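### 3.2 Shared printing in the open-plan office

The Algate site keeps its printer on a long table used by several people at once. We logged output handling there over six weeks, covering 407 print jobs. Sheets leave through the front slot and come to rest on the tabletop (Figure 4).
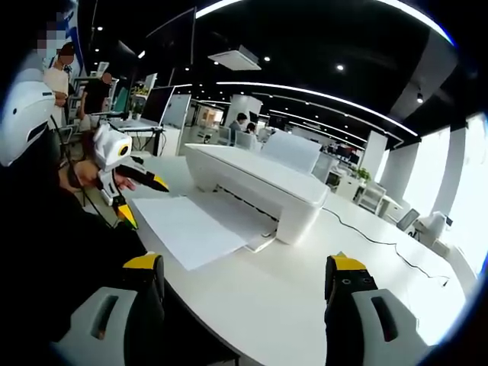
**Figure 4.** Printer with a sheet of paper at the output slot.

Does the length of a job affect how soon it is collected? Short jobs were collected sooner; those of up to four pages had a median wait of 62 seconds.

Longer jobs were often left until the user next passed the table. Kaijage reports a similar delay at the Plodska office, where printers stood in a separate room.

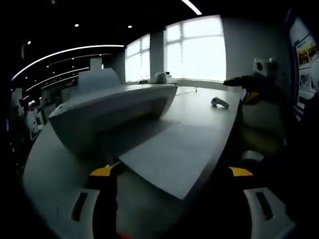

Jobs left overnight were excluded from the wait times and are treated in Section 3.3.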